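Two Nights at the Foltutbridge Photo Fair

I drove up to Foltutbridge in December for the photo fair, mostly because I'd missed it two years running and was tired of hearing about it from everyone in my camera club. It's 70 miles each way from my house, the last stretch on a two-lane road behind whatever truck happens to be out that morning. I left in the dark, got there with the sun just coming over the grain elevator, and of course pulled over to shoot it. 24mm, f8, ISO 100. Not bad! A little heavy on the left side, and I'll probably crop out the power pole.

The fair takes over the old shoe factory by the river. Three floors, brick walls, gorgeous tall windows on the north side, and a freight elevator that everybody wants to take a portrait in. The line for coffee was already out the door at 8:30, so if you go next year, bring a thermos.

I started on the ground floor with the used gear, which is dangerous for me. I had a budget and a list (a polarizer, a spare battery, maybe a decent strap) and I lasted maybe ten minutes before I was holding a 200mm f2.8 from the eighties with a focus ring like butter. The seller let me mount it on my body and wander around with it, and I shot people's hands across the room for a while. It was soft wide open, and there was purple fringing on anything shiny, and I loved it anyway. He wanted more than I wanted to pay. I walked away, then circled back, then walked away again. My wife will be pleased to read that I came home without it.

The tripod people had the next aisle over. I got talked through every model Toseck had on the table, and the carbon one with the twist locks is lovely. You can put it up with gloves on, which matters to me a lot more than how much weight it holds. The center column still wobbles if you raise it all the way. I mentioned that and the rep said yes, it does, don't raise it all the way. Fair enough.

Up on the second floor were the talks, and this is where I spent most of the first day. The one I'd circled in the program was Danica Kadrić on winter landscapes. She's been photographing the same marsh at Veduvby for years, and I'd seen a few of the pictures online, but they do nothing on a phone compared to a six-foot screen. There's one with a line of fence posts going out into fog, and between the fourth and fifth post there's this gap where a post has rotted away, and your eye goes straight to it and stays there. She said she'd been back to that fence on 30 different mornings before the fog sat low enough. I go back to a place twice and start complaining.

I took a page and a half of notes, and most of them are about exposure. She meters for the brightest snow that still has texture in it and opens up from there, and she checks the histogram on each color channel because the blue one clips first at dawn. I've been looking at the plain white histogram all this time and wondering why my sunrise snow had those weird cyan patches in it. So that explains two winters of bad files.

Somebody asked what she does about cold batteries, and she keeps them inside her glove, against the palm, and rotates them. Somebody else asked about filters and she sort of shrugged. She uses a three-stop soft grad and nothing more. The man next to me, who had been writing down lens names the whole time, closed his notebook at that point.

Lunch was a bean soup from the truck in the parking lot, eaten standing up next to the loading dock while four people took turns photographing a rusty chain. I took my turn too. It was a really good chain.

The afternoon was the print hall, and if I'm being picky, this was the weak spot. The prints themselves were wonderful, 100 of them, matted and hung with plenty of wall in between. But they'd lit the back half with overhead tubes, and anything on glossy paper had a big white stripe across it. You had to bend your knees and tilt your head to see the shadows. The matte prints came off best by far. My favorite was a small black and white of a ferry landing, hardly bigger than a postcard, printed by Delić on some kind of heavy cotton paper. I went back to it three times. The blacks had that velvety look I've been trying to get from my own printer since forever, and I finally asked at their booth how they do it, and the answer was mostly better paper and a longer drying time than I have patience for.

I bought a sample pack from them anyway. Five papers, two sheets of each.

I stayed at the motel by the bridge, and I'd give it a solid okay. The heat works. The ice machine is right outside the door of whatever room they give you, I'm convinced of it.

Day two was the one I'd been looking forward to, because it started with the sunrise walk. You sign up for it at the front desk and they take a small group down along the river before the doors open. It was bitterly cold, and there was mist coming off the water, and for maybe twelve minutes the whole valley went pink. I was set up on the footbridge with my 70-200, trying to line up the two church steeples on the far bank so they wouldn't touch. It's so much harder than it looks. A step to the left and they merged, a step to the right and the water tower slid in behind them. I ended up nearly on my stomach with the lens poking through the railing. 1/60s at f11, 135mm, ISO 200, and I got one frame where everything has room around it. One! I'm having it printed.

What I'd say to anyone doing the walk is pick your spot fast and stay put. Half the group kept running from one end of the bridge to the other, and besides missing the light, they made the deck bounce. I lost a bunch of long exposures to that. If you want to try anything slower than a half second, get down onto the bank, where it's solid, and wear boots you don't care about.
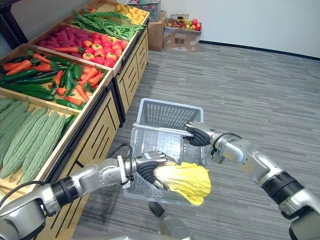
After the walk I thawed out in the third-floor workshop rooms. I'd signed up for the editing session, which was billed as beginner to intermediate and was really one very patient woman answering everybody's questions about masks. I got a lot out of it. She had us open a raw file of a frosty field and do nothing for five minutes except decide what the picture was of. Then we had to darken everything that wasn't that. I picked a tree, the guy across from me picked the shadow of the tree, and our two versions didn't look like they came from the same file. I've been doing this at home since, and it has cut my slider fiddling way down.

There was a portfolio review going on next door, and I chickened out. I had a box of prints in the car, too. I told myself the list was full, and then I walked past and it wasn't. Next year.

Money, since people always ask. The two-day pass is $70 and the sunrise walk is included, though you do have to sign up early. Workshops are extra, and mine was $30. Parking is free if you use the gravel lot past the factory and don't mind the walk. The most expensive thing I saw all weekend was a medium format kit in the glass case by the stairs, tagged at $2390, with one lens and a back that the card described as "mostly reliable." There was a small crowd around it the whole time.

A few gripes while I'm at it. The program had the wrong room for two of the talks, and the signs on the stairs hadn't been fixed by the second day either. The chairs in the lecture room are the folding kind and get mean after an hour. And please, if you're going to shoot the speakers, turn off the beep on your camera. There was one beeping all the way through the fog pictures and I could feel the whole row gritting its teeth.

I'd go again, though, and I'd do it a bit differently. I'd skip the gear floor until the end of the second day, when the sellers would sooner make a deal than pack the stuff back up (I saw a nice macro lens go for a lot less than its sticker that way). I'd take the print hall first thing, while there's still daylight from those north windows and you can see what you're looking at. And I'd leave an extra hour for the drive home, because the light on the stubble fields south of town around four in the afternoon was the best of the whole trip, and I only stopped for it once. 1/250s, f9, ISO 400, out the passenger window with the hazards on.

I'll put the river pictures up once I've gone through them. There are way too many of the steeples.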